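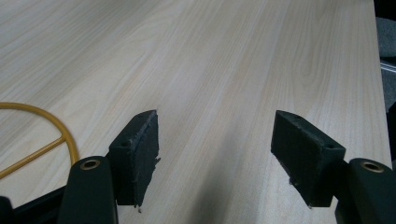 Zenero Hardwax Table Oil

I started mixing this stuff in my garage because every oil I bought turned my pale tables orange, and I sell pale tables! Zenero is what I ended up with, and it's now the only finish I put on anything that leaves the Ulico workshop.

It goes on thin. Really thin - if you can see a puddle you've used way too much, so grab a rag and spread it further. One tin does up to 35 square feet with two coats, more if you're stingy like me. Leave it overnight between coats and keep your coffee off it for 3 days after the second (I know, I know).

People ask me if it works over an old finish. Nope, sorry, you'll have to sand back to bare wood first. I stop at 150 grit, and Hubert Szczepańska, who taught me most of what I know about tabletops, goes finer and gets a lovely silky feel but has to wait longer for it to soak in.

Comes in Clear, Chalk and Smoke. Chalk is the one for ash, birch and maple. Smoke is back in August.

The Drurix pads we sell are great for buffing, but an old cotton T-shirt does fine too. Please lay your oily rags out flat outside to dry before you toss them - balled up in a trash can they can catch fire all by themselves.

Tin: $50
Sample pot: $9
Orders go out every Monday. Local pickup is at the Lis Street door, just ring the bell and give me a minute to get there.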